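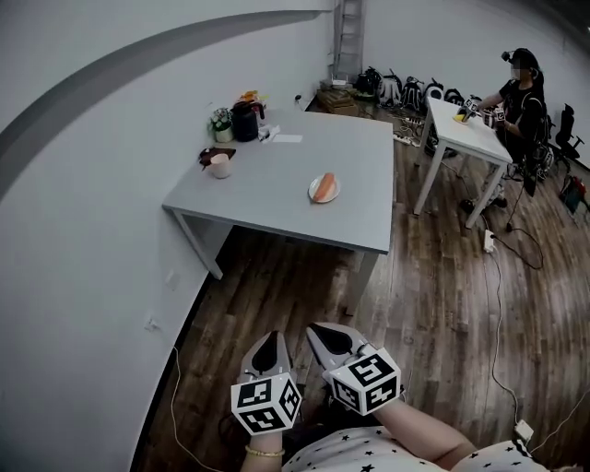 ## Can a robot clear my table yet?

Slowly. Our Kindiveck arm can move a plate or a cup if nothing else is crowding it. Cutlery is still hit and miss.

## How does it learn a chore?

People do the job first with hand-held grippers, and the arm copies the motion. Clearing one plate took us 600 recordings.
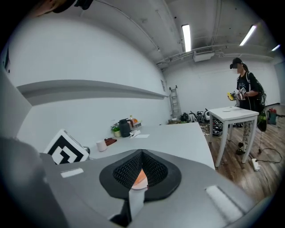 ## What about folding and wiping?

Dizon, our software, can fold a tea towel in 55 seconds. Wiping up grease is beyond it. 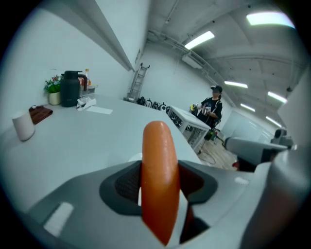

Rubbish is the chore we get asked about most at the Bilside workshop. Picking something up is easier than deciding whether it's finished with. A crumpled tissue can go in the bin, but the flat sheet of paper lying near it might be a bill, and the arm has no idea.

## Can I buy one?

No. We'll post here if that changes, probably not before May.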